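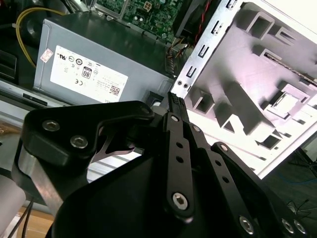
PC Hardware Maintenance, Unit 4: Inside the Desktop Case

Home | Units | Workshop rota | Glossary | Contact

Notes by Xuân Đinh, Nanisby Workshop. Read before the practical.

1. The power supply

The power supply unit (PSU) turns mains voltage into the low DC voltages used by the rest of the machine. In an ATX unit these are 12 V, 5 V and 3.3 V. It is a sealed box and is replaced whole. The capacitors inside can hold a charge after the plug is pulled, so the shell is never opened in this course.

Read the label before anything else. It normally carries the safety marks (UL, CE), the rated output for each rail and, on many units, an 80 PLUS badge. The badge refers to efficiency. It says nothing about the maximum load, which must be read from the output table.

Wire colours on ATX looms usually follow a standard:
yellow – 12 V
red – 5 V
orange – 3.3 V
black – ground

Some makers sleeve everything in black. In that case go by pin position at the connector.

2. Laying out the work

Switch off, unplug, then hold the power button in for a few seconds. Lay the tower on its side with the motherboard at the bottom and the open side facing up. Boards, slots and drive bays can then be reached from above, and a dropped screw is easier to find. Clip the wrist strap to bare metal on the chassis.

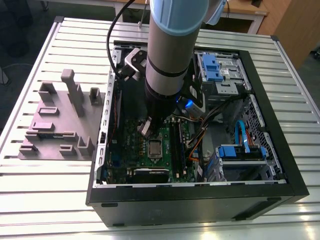 Identify the parts in a fixed order, starting from the CPU socket. The retention frame holds the processor or its cooler in place and is left alone until Unit 5. RAM slots lie to one side of the socket, with a latch at one or both ends. Open the latches fully before lifting a module, and press evenly on both ends when refitting.

Drive bays come last. Optical drives and hard drives are often held by plastic clips or caddies, which release by hand. SATA data cables are pulled by the plug, never by the cable. Note the route of each cable before moving it – a loom put back across a fan is a common fault in marked work.

3. Record sheet

Enter the case number, the PSU rating in watts and the number of RAM slots, used and free. Cases from the Cimwood batch are numbered from 343 upwards. Sheets go to Giang Hồ at the end of the session.

Reading: Judik, Bench Notes, pp. 17–81.

Comments (3)

aydogan_k: Is the label photo needed as well as the rating?

Xuân Đinh: Rating only.

mpl: Page 81 is missing from the library copy.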